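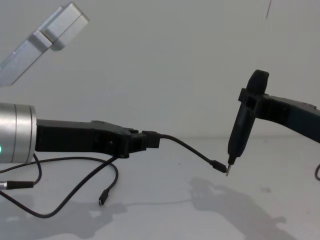
A short black cable on a small black block.

The charger for my hearing aids failed in August. The aids themselves were fine. The lead had worn through where it entered the charging case, and the case was moulded shut around it, so the lead could not be replaced. Distico, the retailer, offered me a new charging case for $163. The lead, bought on its own with a plug on each end, would have cost less than lunch.

I have since started paying attention to fixed cables. They are on desk lamps, electric blankets, clippers, scales, baby monitors and the power bricks of most laptops. A cable is the part of an appliance that gets bent, stood on, shut in drawers and chewed by the dog. It wears out first. Manufacturers know this, and a good many of them still attach it permanently to the part that lasts.

The usual defence is safety. A fixed lead can't be swapped for the wrong one, and there is no socket to collect lint or water. For a kettle base or a pool pump I accept that. For a device running on five volts I don't. Phones have had sockets for years, and people carry them to the beach.

The other defence is cost. I wrote to Nusik, which makes my charging case, and was told that a socket would add to the price and that few customers had asked for one. Few customers ask for anything when they are standing in a shop. They ask two years later, when the lead goes, and by then the warranty has finished.

The council tip at Varghese has a bin for small electricals beside the paint shed. The sign on it says 1,798 kilograms went through last financial year. I don't know how much of that was a sound appliance with a broken lead, and the council doesn't record it. It should. A tick box on the drop-off form would do.

Some firms manage it. My Nutance reading lamp has a socket in the base, and I replaced its lead in the time it took to find the spare. The lamp cost no more than the others on the shelf.

I would like to see a plain rule. Any low-voltage appliance sold here with a lead longer than a hand should have a lead the owner can detach, using a standard plug. Where the maker claims an exemption, the box should say "cable not replaceable" in print the same size as the brand name. Buyers could then decide for themselves.

I paid the $163. The old case is in the bottom drawer of my desk, with the lead wrapped around it, and I have asked the repair group at the library whether they will try to open it.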